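# Sealing a stone counter — how do I know if mine needs it, and what do I use?

**Griet Leemans**

Hi all, first post here so go easy on me! We moved into our place in Merthorpe in January and the kitchen came with a big slab of natural stone that the last owners left zero information about. The real estate agent called it granite. My brother-in-law took one look and said marble. I have no idea and I don't much care what it's called, I just don't want to ruin it.

I cook a lot, and a lot of what I cook has lemon or tomato in it. Last week I left half a cut lime on the counter while I answered the phone and now there's a dull spot the size of a quarter right next to the stove. I wiped it, I washed it with dish soap, I even tried baking soda paste overnight with plastic wrap (read that somewhere). The spot is still there. It only shows when the light comes in low, but now I can't stop looking at it.

So I went to the hardware store and stood in front of a whole shelf of sealers, some of them $28 and one of them $84 for what looked like the same size bottle. Do I need one at all? Would it have stopped the lime thing? And can I do it myself or is this a call-somebody job? We have 71 square feet of the stuff counting the island, so paying somebody is going to hurt.

Thanks in advance — Griet

---

**Henk Verschueren**

just seal it. any penetrating sealer will do, wipe on wipe off. I do mine every spring when I do the deck. never had a stain and we drink a lot of red wine lol

don't put vinegar on it

---

**Veerle Kramer**

Hi Griet, welcome! I've lived with marble in two kitchens now and made pretty much every mistake going, so let me try to save you a few.

First, your lime spot. It's an etch, which is a different animal from a stain. A stain is something soaking down into the stone. An etch is acid eating a tiny bit of the polish off the top. Soap won't touch it, and neither will your baking soda paste (that trick is for oil stains, and it does work pretty well on those). And sorry to say, sealer wouldn't have stopped it either. Sealer slows down oil and wine and coffee. It does nothing much against lemon.

The good news is that the lime pretty much settled the argument in your family. Granite usually shrugs off a bit of citrus, so my money is on your brother-in-law. If you want to be surer, put one drop of lemon juice somewhere hidden, like under the edge of the toaster or behind the faucet, and wait a few minutes. Dull spot again? Treat it like marble.

For the spot itself, get a marble polishing powder. You want the kind made for etches, so read the label, because plain "shine" sprays are just wax. Damp cloth, small circles, a minute or two, rinse, look, repeat. Try it in the hidden place first. If your counter has a matte finish instead of a shiny one, skip the powder completely or you'll end up with a glossy patch (ask me how I know).

Now the sealing. Splash a little plain water on the counter in three or four places and go make coffee. If it's still beading up when you get back, leave it alone, you've got sealer on there already. If the stone underneath has gone darker, it's drinking, and it's time.

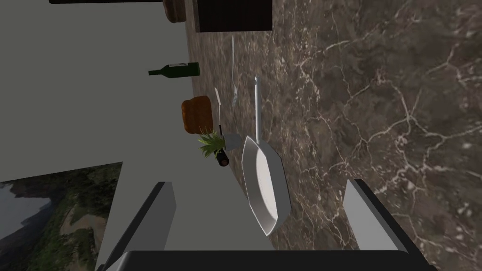 Color makes a difference in how you read the water test, and I wish I'd known it sooner. My first kitchen was white marble and a wet patch showed up like a footprint. On a dark brown stone with pale, pinkish-white veins running all over it, you can stare at a damp patch and see nothing. Put your drops where the color is most even, and check from the side with a flashlight held low. Those cloudy gray and taupe areas are handy for it too, being lighter than the brown around them.

If it does need doing, buy the $28 bottle. I've used both cheap and fancy and couldn't tell you the difference a year later. Clean the counter the night before and let it dry till morning. Work in sections you can reach across, wipe it on, wait however long the bottle says, and then buff off every last bit of extra. That's the step people rush. Leftover sealer dries into a sticky haze and you'll be cursing me — open a window, too.

You can absolutely do 71 square feet yourself in a morning. Save the pro money for if you ever want the whole thing re-honed.

Henk's right about the vinegar, by the way!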